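Workshop notes: the Lundside gripper
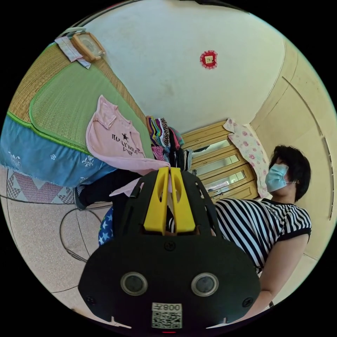
Yellow fingers closed on the edge of a pink T-shirt, folded clothes stacked beyond it.

Chantal Kennedy has recut the finger slots on the hand-held gripper, and the grip now holds on thin cotton at 800 grams of pull - the old pair let go at 573. Fingers are printed at Lundside on the Cesari machine, two to a plate. Next job is the cable strain relief. Bench time is free most evenings in August, from seven. Bring your own filament.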